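A visit to the Tristlow book fair
Posted Oct 24, 2022
Filed under: Reading, Out and about

I went to the Tristlow small press fair on Saturday, mostly because Nuria Arroyo was reading from her new novel and I had missed her when she came through in February. I took the early train and was at the hall before the doors opened. Entry was free, with a charge for the afternoon readings.

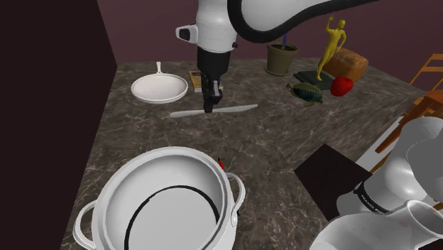
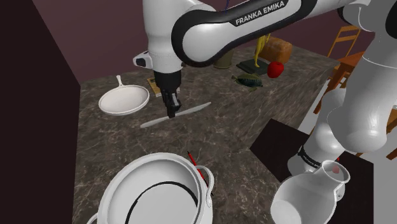
The fair is held in the old corn exchange behind the station. Small presses have the ground floor, secondhand dealers have the gallery, and the readings are in a side room with folding chairs and a radiator that can't be turned down. I made one slow lap before buying anything, which is my rule, and then broke it at the third table.

That table belonged to Totedent, a press I knew only from one poetry anthology. They now do short novels in translation, all in the same small format with plain gray covers. I bought two. One is a Turkish novel by Zübeyde Kozan about a widow who takes over her brother's ferry and finds out he has been carrying the same passenger for free for most of his life. The other is a collection of letters between two sisters who live on the same street. I have read the Kozan already, on the train home and then in bed. It is 129 pages long and has no chapters. The first half is slow, and I was not sure about the talking gull, but the crossing in the fog is as good as anything I have read this year.

Kozan was there in person and spoke at noon with her translator. She said the ferry came first and the widow came much later, and that in an early draft the brother was alive and did most of the talking. She cut him out over one winter. Someone asked whether the gull was meant to be the brother. She said readers were welcome to think so and that she had never made up her mind. The translator told us the hardest part was the jokes about tides, and read one in both languages. It got a laugh in Turkish from the back row and a polite one in English.

I ate a cheese roll on the steps and went up to the gallery. The secondhand stock was better than last time, though prices have gone up. One dealer had a full run of Comik, the children's story paper, tied up in string by year. He told me the first issue had a print run of 3,000 and that most were used for wrapping or cut up for the puzzles. He wouldn't split the years, so I left them. I did find a clean copy of a sea story I had as a girl, with the same green boards, and paid 10 dollars for it.

Nuria Arroyo read at two. The room was full and people stood along the wall. The new book is called Thibodeaux, after the family in it, and follows three generations who run a dance hall and cannot agree on whether to sell it. She read the opening, where the grandmother locks herself in the ticket booth on the night of the annual dance, and then a later part told by the youngest son. I preferred the grandmother. She has a dry way of talking that Arroyo reads very well, without putting on a voice.

In the questions she was asked about writing animals, since the dog in her first novel is the character people remember. She said she gave the dog no thoughts at all, only things to do, and that readers put the rest in themselves. There is a mule in the new one. She would not say what happens to it.

She signed afterward. The line was long and slow — she talks to everyone — and I was near the end of it. I told her I had missed the February reading and she said I hadn't missed much, she had a cold and lost her place twice.

If you are thinking of going next year, a few practical notes. Bring cash, as several of the smaller tables don't take cards. Coats have to be carried. The readings cost 20 dollars for the whole afternoon or you can pay at the door for one, and the tickets for the last session had sold out by lunch. The café closes at three.

I have started Thibodeaux and am up to the flood. A full review will go up when I've finished it, and the sisters' letters will be after that.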